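Reducing small-parts loss in shared workrooms
Speaker notes, Justinas Bite
Wednesday, December 1, 2021
Shares 10 | 2 comments

Slide 1. Start with the audit. Teresard checked its electrical stores in July against the purchase ledger: 500 line items, 121 with a stock figure that did not match the shelf. Pause here. Let people read the chart.

Slide 2. Most of the mismatches were low-value fittings. Cover plates, blanking plates, screws, terminal blocks. Theft was ruled out early. The parts had been issued, not used, and put down somewhere other than the shelf they came from.

Slide 3. Define terms before going further. "Issued" means signed out. "Consumed" means installed. "Stray" means issued, not consumed, and not back in its location at close of day. The old ledger had no field for strays. Dayana Alvarado added one at Kuusisto and it is the basis for everything on the next slides.

Slide 4. Strays collect on flat surfaces. A table near the door will gather parts from several jobs, and after a day or two they no longer carry any link to a work order.

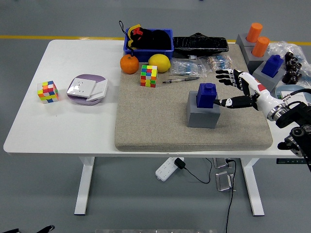 White wall plates in a shallow purple plate, with a Rubik's cube alongside.

Slide 5. Container rules. One container per work order. Label on the container, never on the lid. Open dishes are acceptable during a job and must be emptied into a labeled box at the end of it. Plullen tried color coding without labels and dropped it after the first stock check.

Slide 6. Return procedure. Scan the box, scan the shelf, confirm quantity. If the quantity is unknown, enter it as unknown. Do not estimate. An unknown entry triggers a recount; an estimate does not.

Slide 7. Software. Teveck exports strays as a separate column if the field is mapped before import. Mapping it afterward requires a full reload. Expect a question on this. The answer is in the handout, second page.

Slide 8. Costs. Labor only. Skip if running late and go to questions.

Comments (2)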